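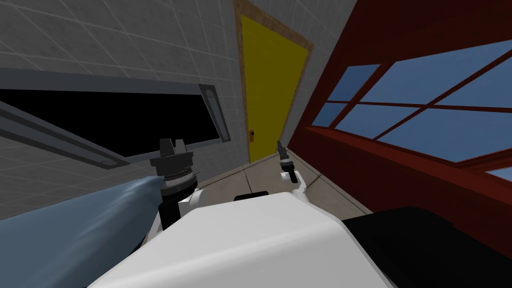

The last bus from Kamville left at 6, and she was the only one on it past the quarry. The driver had the radio on low. She kept the letter in her coat pocket and didn't take it out.

Her aunt's house in Dridier had been shut up since the spring. The key stuck, then turned. She put her bag down in the hall and found the fuse box by feel.

There were 59 jars of plum jam in the pantry, each with the year on the lid. The solicitor had listed them along with the clock and the beds. She opened one from the year she was born, smelled it and ate a spoonful standing up.

At nine the telephone rang. A man wanted to know if the house was for sale.

"I've only just come in," she said.

He said he would ring again in November. She wrote his number on the back of the letter and went to look for sheets.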